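Course notes, week 4 – learning from demonstration on the two-arm cell
August 2026. Notes by Gráinne Lynch, typed up fast, corrections to Maeve Corrigan please.

## Where we are

Last week: behavior cloning on paper. State in, action out, squared error, done. This week the same thing on real hardware, with cameras, and most of what looked easy goes bad in one way or another. Read the Trusham handout first if you missed the lab intro.

The task for the whole block is sorting toys in and out of a blue bin. Boring on purpose. Cheap objects, odd shapes, nothing breaks. Policy gets images plus joint positions, puts out a short chunk of future joint targets for both arms.

## Views

Three kinds of view this time. Wrist, chest, head. They don't agree about what is important and that is the point of having them.

Wrist view: close in, moves with the arm. Great in the last bit of a grasp, useless for planning. The gripper itself takes up a big share of the pixels, always in the same place, so the encoder learns to ignore it pretty quick. 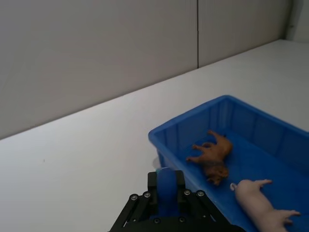 Crop policy. We don't crop the wrist view at train time, only a small random shift. Tried heavier augmentation in the Metero runs and the grasp offset got worse, maybe becuase the shift breaks the link between pixel position and finger position. If you want to test that properly it would make a good project.

Color is the other thing. Blue pad on the finger, blue tray. Low contrast exactly where the contact happens. Check your saliency maps on these before blaming the policy.

## Action chunks

Short recap, you will need it for the homework.

- single-step prediction: errors pile up, arm jitters, pauses get copied forever
- chunked prediction: predict the next k steps, run part of them, predict again
- overlap the chunks and average – smoother, but slower to react when a toy slips

Our k is 28 in the baseline. Bigger k looks nicer on video and fails harder when somebody moves the bin. Smaller k and you're back to the pause problem.

What's the pause problem? Demonstrator stops to think. Arm is still, image is still, action is "stay". Policy sees a still arm and learns stay. Trim idle stretches before training, but keep the ones where the gripper is closing, since the joints barely move there either. Several groups lost their grasps this way last October.

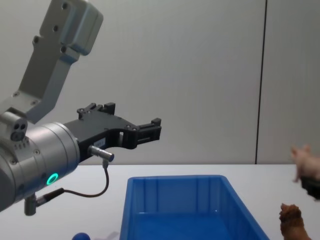 Training: 3000 demonstrations in the full set, you get a subset. Split by session, never by frame. Frames next to each other are nearly the same image, so a frame split leaks the test set into training and your loss looks wonderful. Every year.

## What counts as success

Define it before you run anything. Write it down. For us:

1. Toy is fully inside the bin, any pose.
2. Gripper is open and clear of the bin.
3. No other toy has been knocked out.

Rule 2 causes arguments. A policy that drops the toy and then hovers with the fingers shut gets zero from us. Harsh, but a shut gripper can't start the next pick. The other arm is allowed to be holding something.

Each checkpoint gets 12 rollouts, same start poses, order shuffled. That's a small number. Report the interval, not only the mean, and don't write "outperforms" over a gap of one rollout.
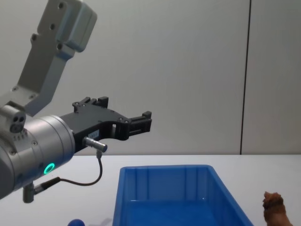 Parvathi Lobo objected to rule 2 in the seminar: an open gripper is a property of the controller, she said, so we are scoring the policy for something a two-line script could do after the drop. Her version would score the toy and the bin only and log the gripper separately.

Fair. We now log both, see the McKinnon sheet. Headline number still uses all three rules so it matches the old results.

## People in the workspace

Resets and interventions are part of the data whether you like it or not. If a person reaches in mid-episode, that stretch has to be labeled, or the policy learns that toys move by themselves. With both arms near the bin it gets messier: left gripper already holding the blue ball, right one open, a hand coming into the bin where the brown toy lies. Three different things for the model to attend to and only two of them are under its control.
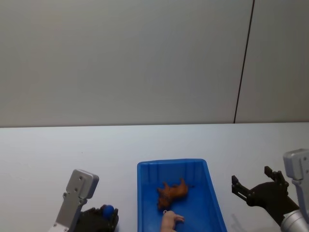 Labeling convention is one tag per arm plus one for the person. Tags are idle, approach, holding, release for the arms, and present / absent for the person. In a head-view frame like this one the left arm is "holding" and the person is "present", even with only the fingertips and top of the hand showing. Right arm needs the neighboring frames, an open empty gripper can be approach or release. Konrad Krawczyk has the labeling script, the Presov version is old, don't use it.

Masking: we zero the loss on "present" stretches but keep the images in the history buffer. Dropping them completely makes a jump in time that the model has no way to explain.

## Homework

- Train the baseline on your subset with k = 28, then one other k of your choice.
- Run with wrist only, head only, both. One table.
- Score with and without rule 2. Say wich checkpoints change rank.
- Half a page on one failure. Show the frames before it, not only the failure itself.

Queue for the cell is on the door, slots go fast. Ariel Aquino can unlock the data share if your account was reset over the summer.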